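Medomix Blue Toy Keyboard: Two Months In

We bought this for my nephew Rhys and it has been living at my house ever since, which tells you how well the handoff went. His mom took one look at the size of her apartment and said it could stay with Auntie. Fine by me! I've had it since August, I've played it more than any grown woman should, and I have opinions.

Some background so you know who's talking. I took piano for maybe two years as a kid, quit over a recital dress, and can still get through the easy half of a few Christmas songs. I'm no musician. What I wanted was something a five-year-old could bang on that made a sound close enough to a piano that he'd start hearing tunes in it, without me having to put a real keyboard within reach of a kid who eats crackers all day long. I paid 40 dollars for it at Drumport, the big toy and music place out by the highway, and I'd budgeted a little less than that, so it went into the cart with some grumbling.

Setup took no time. Batteries in the bottom (buy them ahead, there are none in the box, and the little door has a screw, so have a small screwdriver handy too), flip the switch, and off you go. There's a folded sheet of instructions that I read once and then lost. I think it's under the couch.

The sound first. The piano voice is thin but pleasant, kind of like a music box with a cold. The organ is the star. Rhys will hold down one organ note until the dog leaves the room. There's a trumpet that sounds like a goose and a "strings" setting that I'd skip entirely. Volume is my one big beef, and I'll get it out of the way now: it has loud and it has louder. I put a strip of packing tape over the speaker on the second morning and it's still there. If you live in an apartment, or you have a baby sleeping anywhere in the same zip code, think hard about that.

The keys are smaller than real ones, so my hands feel like oven mitts on there, but for a kid they're great. They have a bit of spring to them and they don't clack too badly. I was worried they'd start sticking after the first juice incident (apple, half a cup, 15 minutes of me with cotton swabs and a lot of muttering), and one of the low ones was slow for a day or so and then came back. I can't promise yours will be so lucky.
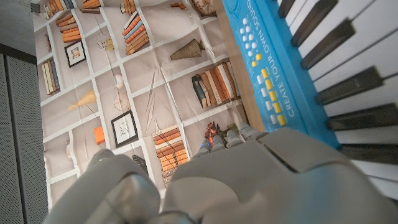
Rhys can't read much yet, and I figured the control panel would be wasted on him, all those little buttons crammed together. Wrong! He learns it by color. The buttons are white and yellow on bright blue, and he's decided that the yellow ones are "the good ones," so when I say "try a yellow one" he knows right where to go. Then there's CREATE YOUR OWN SOUND in big white capitals running along the panel, and he now makes me read it out loud in an announcer voice before every concert. The black keys have a nice shine to them, too, and they set off the blue. I do wish the buttons were spaced out more. With a kid's whole fist coming down you get three drum beats and a demo song all at once, and turning the demo off takes a couple of tries even for me.

Speaking of the demo songs. They're short, they're cheerful, and they will be in your head at 3 a.m. My neighbor Bronwyn Goodwin came by for coffee and was humming the second one when she left. She's since bought one for her granddaughter, so I guess it's a selling point.

I tried it on the coffee table, on the floor and on his lap. Floor wins. On the table it slides when he gets going, and I ended up putting a rubbery shelf liner under it, the kind you cut to size. On his lap it's too long and one end is always headed for the lamp.

Battery life has been better than I expected. I leave it on by accident all the time, and I've changed them once. It does go a little sour and wobbly when they're running down, so if the organ starts sounding seasick, that's your cue.

What else. The plastic scratches if you look at it wrong, so it already has a few battle scars. Wiping it down is easy except between the buttons, where the crumbs go to retire. An old dry toothbrush does the job. I haven't tried headphones. The box is long gone and I never looked for a jack, sorry, somebody ask in the comments and I'll crawl around and check.

I looked at the Wihongi one before buying this. It's prettier and has fewer buttons, and the store model had a real off switch I could find without my glasses. It also cost a good bit more and the keys felt mushy to me. If your kid is closer to eight or nine and actually wants lessons, I'd skip both and save up for a plain secondhand keyboard with full-size keys.

For a little kid who wants to make a racket and pick out a few notes, though, I'd buy it again. Four stars. I'd give it the fifth for a volume knob.

Recent reviews
Wihongi Stacking Drum Set: Fun, But Where Do You Put It?
Dunddale Kids' Folding Table, One Year Later
Best Shelf Liners for Slippery Tables
A 700-Piece Puzzle With My Mother-in-Law
Medomix Bath Xylophone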